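Kerka Handheld Fabric Shaver: eight months in, still loving it

Posted 2/12/25 by Mylene Sarmiento

I bought the Kerka in April after the third jumper in a row came out of my drawer looking like it had been dragged behind a ute. I'd had one of those cheap shavers from the supermarket years ago and it was hopeless, all noise and no bite, so I wasn't expecting a lot. Well! I have now used this thing on nearly everything in the house that will sit still, and I keep recommending it to people at work, so I may as well write it up properly.

I paid $54 for mine at Skoltis Homewares. It comes with a spare blade, a little cleaning brush, a charging cord and two clip-on guards. No case, which is a shame at that price.

How it feels to use

It's about the size of a computer mouse with a stubby handle, and it weighs 270 grams on my kitchen scales. Heavy enough that you can let it do the work and just steer. The switch is on the top, where your thumb lands, and there are two speeds. I use the slow one for wool and the fast one for pretty much everything else.

The motor is much quieter than my old one. I can do a cardigan in front of the telly without turning the volume up, and that's where most of my de-pilling gets done these days.

What I've tried it on

Wool jumpers first. My grey merino had gone under the arms and all down the sides where my bag rubs, and it came up beautifully in one evening. My colleague Byung-chul Cho lent me a lambswool vest he'd given up on (brave man) and wore it to work the next morning looking very pleased with himself.

Couch cushions were the big surprise. Ours are a nubbly oatmeal weave and the two end ones had pilled so badly they felt like sandpaper. It took me most of a Nambiar crime audiobook to get through them, emptying the lint cup over and over, and they look close to new. Do the piping last, slowly, with the guard on.

Flannelette sheets: yes, but lay them flat on the ironing board. Loose fabric bunches up and then you get a nick. Ask me how I know.

School trackpants: fine, a bit pointless, they're bobbly again in a week.

Soft toys and anything fuzzy

I got a question about this from Charito Malabanan when I first mentioned the shaver, so I'll give it its own section. Plush is tricky. The pile is the whole point of it, and a shaver doesn't know the difference between a pill and the fur you want to keep. I tested on an old teddy's back before going near anything precious, and even with the tall guard on it left a faint track.

What I do now is brush first with a soft baby brush, and only touch the flat, worn bits with the shaver, lifting it straight up and down. Keep it well away from eyes, noses and stitching. For a properly long-haired toy I'd leave the shaver in the drawer.
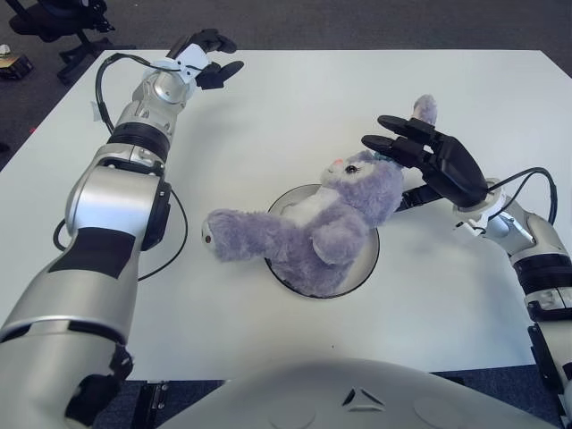 Battery and charging

Kerka says 82 minutes on a full charge. I haven't sat there with a stopwatch, but I've never run it flat in one sitting, and the cushions were a long sitting. It does slow down noticeably near the end, so you get a bit of warning. You can't use it while it's plugged in. I'd have liked that option, mainly for the nights when I pick it up and find I forgot to charge it.

Cleaning

The lint cup twists off and you tip it in the bin. It's a small cup and it fills fast on wool. The blade lifts out for brushing, and I do that every second or third use. Make sure the outer mesh clicks when you put it back, otherwise the shaver won't start and you'll think you've broken it. I rang my sister in a panic over exactly this.

Replacement blades come in a pack of two for almost $30, and that's steep. I'm still on my first one, though it's starting to drag a little on the thicker knits.

Compared with the Kellunar

My neighbour Kenneth Lumbao has the Kellunar, the bigger one that plugs into the wall. We swapped for a weekend. His is faster on blankets and has a lovely wide head, but it's awkward around cuffs and collars and the cord drove me up the wall. If you mostly do furniture, get his. For clothes I'd take the Kerka every time.

Niggles

No travel case. The lint cup could be double the size. The charging light is so bright I put a bit of tape over it. And the white plastic shows every mark, so mine already has a streak of something blue down the handle that won't come off.

Would I buy it again?

Yep, in a heartbeat, and I've got another one put away for Mum's birthday. If anyone has found a decent pouch that fits it, please leave a comment and tell me where you got it.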